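Takard shares folding results for two-armed robot

Wed 30 October

Takard, a robotics lab, has released results from a project that trains a two-armed robot to handle thin, flexible material. The method, called Mulora, learns from recorded sessions in which a person guides both arms through a task.

Orange material on the work table, with the robot's grippers close to it:
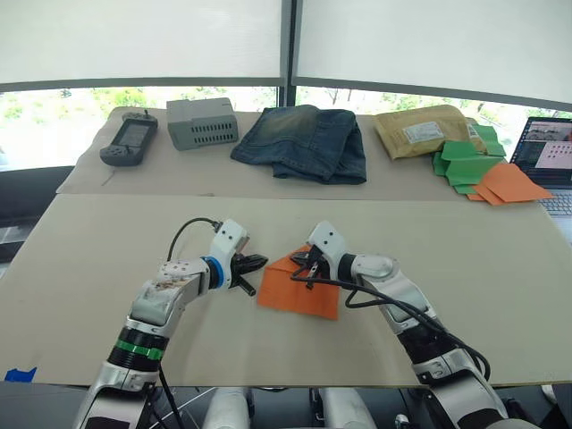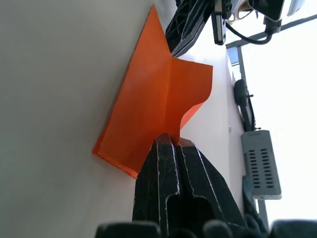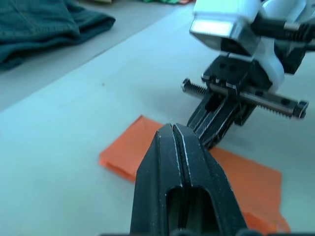
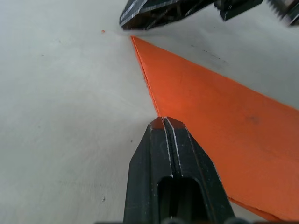
Mulora was trained on 3,000 recorded sessions, of which 1,431 were folding tasks. The lab then ran 267 test folds in September and compared the method with Joltside, its earlier system, which used a single overhead view. Mulora finished more folds and dropped the material less often.

Most of the remaining errors came at the second fold, when one arm has to hold an edge still while the other lets go. The lab is now collecting more sessions of that step.

The training code will be posted next month. Lopes, a packaging firm, plans to try the method at 5 of its packing stations.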